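Paltberg Automation Newsletter
6/27/20

Handover fault on the two-arm cell at Dinholm

Paired handling on the Rulenero cell was suspended in April after two protective stops in the same shift. Both happened during a padlock handover, at the point where one arm should let go and the other should carry the part away. In both cases the arms began to separate while both grippers were still closed. Nobody was hurt and no guard was open. The arms stopped on joint current, later than they should have done, and one finger had to be replaced.

The cell is back in service at reduced speed. The findings are set out below for other sites running the same Ó Ceallaigh gripper controller in pairs.

A handover has a short phase in which both grippers hold the part. The cell uses padlocks of several sizes for this work, and the yellow one is typical: it spans the gap between the two sets of fingers, with very little free length on either side. While both grippers are closed, the arms form a closed loop through the padlock and back through the plate that both bases are bolted to. A small position error in either arm then appears as force on the part. The normal program keeps this phase short and holds both arms still for the whole of it.

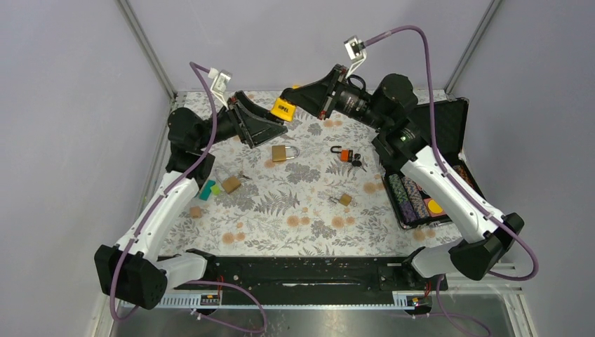
What happened

The sequence on 475 logged handovers was reviewed. In 23 of them the arms started to move before the giving gripper had opened. Most of these ended without a stop, as the padlock slid out of the fingers under load and the cycle carried on. The operators had noted some of them as "rough release" and had not raised a fault, which was reasonable on the information the screen gave them.

The program waits for a message from the giving gripper saying that it has opened. If no message arrives within 200 milliseconds, it should raise a fault and hold position. Instead it read the last stored message for that gripper, found "open" left over from the previous cycle, and went on to the retract move. The stored value had no age attached to it, so the check passed.

The message was late for an ordinary reason. Both grippers report over one shared link, and image traffic on that link had been given the same priority as gripper status. Under heavy traffic the status message queued behind images. The delay could be reproduced on the bench with the arms switched off.

Why the stop was late

The joint current limit was set for collision with a fixed object while a single arm is moving. In a handover the two arms pull against each other, and the load is shared across several joints in each. No single joint reached its limit until the fingers had already taken most of the force. Lowering the limit for the whole program caused false stops when an arm reached across the chip case with the joint well extended, so that change was withdrawn.

Single-arm picks do not have this problem. With one gripper on the part there is no loop, and a stale status message leads at worst to a dropped or carried lock. The small orange padlock was used for the single-arm comparison, held in the right gripper by its black shackle with the body upright above the fingertips. It was picked, held and put down under the same link traffic that had produced the early retract. No abnormal current was logged on either arm.

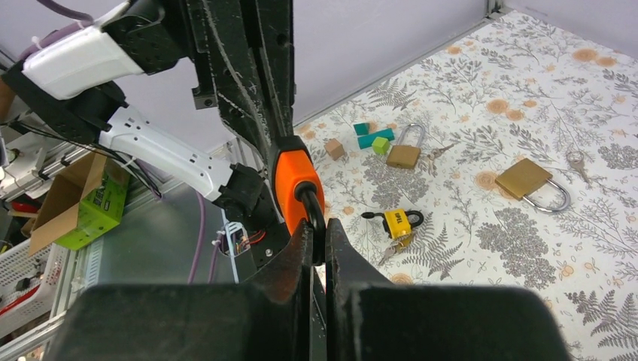 Siobhán Tierney
Controls Engineer, Dinholm

Changes made

1. Each gripper status message now carries a cycle number. The retract step accepts "open" only if the number matches the current handover.

2. Stored status is cleared when the receiving gripper starts to close. A missing message now reads as unknown, and unknown holds both arms.

3. Gripper status has been given priority over images on the shared link.

4. A separate current limit applies from first contact by the receiving gripper until the giving gripper is confirmed open. It is summed over each arm, so a load spread over several joints is caught.

5. The first part of the retract move runs at creep speed.

Items 1 and 2 are the repair. Items 4 and 5 limit the damage if something else goes wrong in the same phase. Item 3 on its own would have hidden the fault, and sites should not fit it alone.

The approach has also been changed. The receiving arm now pauses short of contact and checks the status of both grippers before its fingers close. The pause position is close, with the padlock held in the left gripper and its shackle towards the right, and the right gripper still clear of it. A fault found at this point costs nothing beyond cycle time. The same fault found after contact has to be cleared with two arms loaded against each other, and the order in which they are released matters.

Recovery after a stop in contact

Do not jog either arm. Isolate motion, keep hands out from between the fingers, and release the receiving gripper first using the manual output. The padlock stays with the giving arm and the loop is opened under control. Support the part from below only once both arms show zero motion torque. Any loose key still on a shackle should be treated as a snag and checked before the arms are driven home. 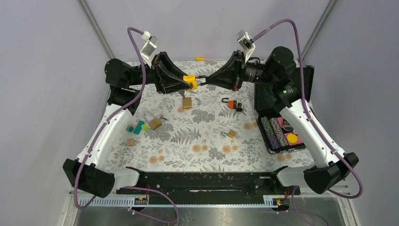 Atieno Mbwambo has questioned the release order. In her view the instruction should name the gripper with the lower measured load, whichever arm it is on, as the stored energy may sit mostly in the giving arm and the padlock could kick when the other side lets go. She also asks that the manual output be interlocked so that both grippers cannot be opened together.

The interlock request has been accepted and will go in at the next controller update. The release order is being tested with a load cell in place of the padlock, and the present instruction stands until those readings are in. Sites that have already had a stop in contact are asked to send the joint current log and the gripper message log for the full cycle, including the handover before it.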